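About Cullora

Cullora is a small evening school in Jastthorpe where grown-ups come to learn how colour works and how to use it at home. We teach paint mixing, wall painting, stencilling, lime wash and a good deal of plain old surface preparation. If you have ever stood in front of a rack of 300 paint cards and gone home with none of them, you are very much our kind of person!

How we began

Esperanza Villanueva had been a decorator for most of her working life when a neighbour asked her to explain why a grey that looked lovely in the shop had gone purple on the landing. She explained it at the kitchen table with a desk lamp and three saucers of paint, and the neighbour came back the next week with her sister and a bag of curtain samples. The first proper class ran that April in the old Miah chapel hall, with two trestles and one working tap.

Sajib Kumarasinghe joined as a student on the second course and never really left. He had trained as a sign painter, and he brought with him straight lines, good brushes and a real love of orange, a colour most of us had been a bit scared of until then. Our line-painting course is his from start to finish. 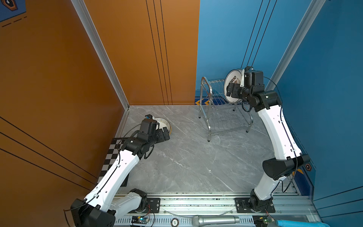
Orange meets blue, with black lines on both.

What we teach

Every course starts with mixing. You get a red, a blue, a yellow, a white and a raw umber, and for the first evening that's all you get. People are always amazed by how far those five will stretch (the umber does most of the hard work, and it gets none of the credit). By the end of the night you'll have made a page of greens you would never have found on a chart, and you take the page home with you.

After that we move on to pairs. Opposite colours are great fun to teach. Orange and blue sit across the wheel from each other, so each makes the other look stronger, and a little of one stirred into the other gives you soft browns and slate shades that belong with both. We spend a whole evening on this and could happily spend three.

Then come walls. We cover filling, sanding, priming, cutting in and how to keep a wet edge on a big surface. Sajib takes the session on masking, where you learn to seal the tape with the base colour before the line goes on. Do try it at home, it is so satisfying when the tape comes away.

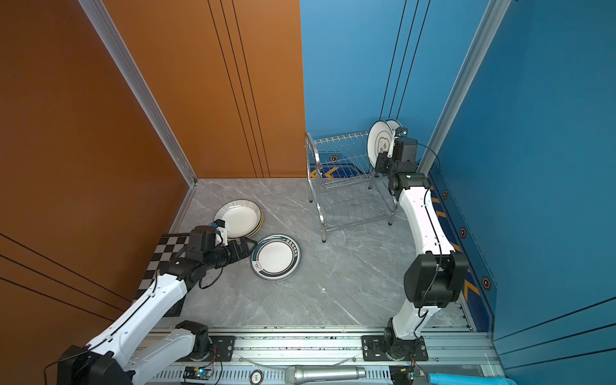 Strong colour on the walls, pale grey marble pattern on the floor.

Our rooms

We moved to our own rooms in Lustine Yard when the chapel hall got too small for us. There is a big north-facing studio for mixing and a long room beyond it with loose panels that students paint, sand back and paint again. Some of those panels have so many coats on them that they have become quite hard to lift. We are at street level, there's a ramp from the yard, and the kettle is on from half past six.

Our library of painted cards lives along the corridor. Each one was made by a student, with the recipe written on the back in pencil, and when we last did a full count, on 19 September 2021, there were 1,678 of them. Please take them down and hold them up to the window. They are there to be handled. 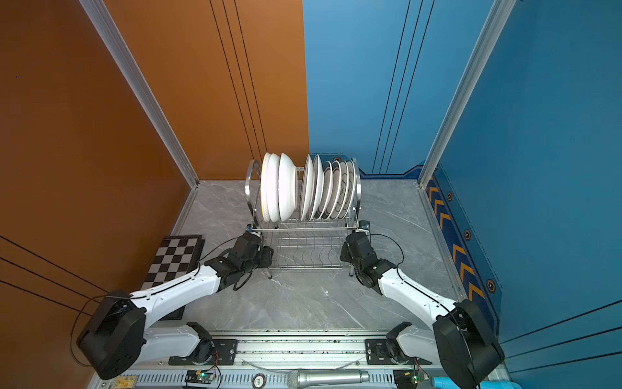 The question we get more than any other is whether you need to be "good at art". You don't. We have had bus drivers, a dentist, new parents, and a retired couple who wanted to stop arguing over the bathroom and ended up painting it twice. What helps is being willing to make a muddy brown or two on the first evening and laugh at it.

Joining a course

Beginners' courses run in spring and autumn, and each one lasts six evenings. Groups are kept small so that everyone gets proper time with the tutor. Paint, brushes and card are included. Wear something old, and bring a photo of the room you are thinking about if you have one.

Former students are welcome at our open studio evenings for as long as they like, and plenty of them still come. Esperanza is nearly always there, usually with paint on her glasses, and she loves being asked about greys.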